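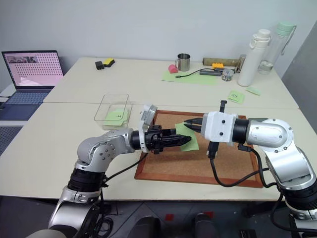
Nellcombe wants your opinion on a sticky note

Last updated: 25th October

Print this story | E-mail this story

Nellcombe is going to ask its residents what they think about downtown parking, the bus shelters and the hours at the swimming pool. It will ask them on sticky notes.

The plan, called Wondeleo, puts framed cork boards and small stacks of green notes in public buildings through February. People write down a thought and stick it up. Notes waiting to be sorted go into a clear, open-topped box beside the board, and a summary goes to the city council in spring.

The city has set aside $900 for the whole thing, and that is cheap by the standards of past efforts. The online survey it replaces drew 72 responses last year, a number city staff brought up more than once at the presentation. They did not say how many notes would count as an improvement.

"People walk right past a survey link," said Mutua Koech, who runs public outreach for the city. "A board on a table is something you stop at. You see what your neighbor wrote and you want to answer it."

That may be so. It is also a fair description of the problem. A survey taker does not see the other answers first. Someone who comes up to a board covered in complaints about parking is likely to write about parking, and the council will then hear that parking is what everyone cares about.

Then there is the matter of reading them. A green note with handwriting on it is hard to make out from the other side of a table, and the one in the plastic box has marks so faint that a typist would have to guess. Koech said pens will be supplied. Asked whether notes that can't be read will be thrown out or kept, he said the rules for that were "still being written."

The notes will carry no names or addresses. The city likes this for privacy reasons, but it means one person with a free afternoon and a strong view on bus shelters can fill a board alone. Out-of-town visitors can join in too. Koech said staff would "use common sense" about handwriting that looked the same.

The cork itself could be trouble. Adhesive notes don't always hold on a rough surface, and the wood frame around the board, reddish-brown and handsome enough, won't catch the ones that drop. Pins were ruled out for the children's room at the library. At the pool they were ruled out for people in bare feet.

Zakus, the design shop that drew up the plan, said similar boards had worked well in other towns but did not have results to share. Its proposal runs two pages. One of them is mostly about color. Green was picked as "calm and open to all views," and the shop advised against mixing in yellow or pink.

Some council members seemed won over anyway. The plan passed with two votes against, and there was little talk about how the summary would be put together or who would check it against the notes. A request to keep the originals for a year was left for a later meeting. For now there is no promise they will be kept at all.

The first boards are due at the library, the pool and the Ní Bhriain Center. Residents who would sooner type their opinion can still write to the city clerk - the address is on the city website, under "Contact," where it has been all along.

Print this story | E-mail this story

Related items

Pool hours to stay the same through winter
Bus shelter repairs pushed back again
Ní Bhriain Center reopens its side entrance
Council puts off vote on downtown meters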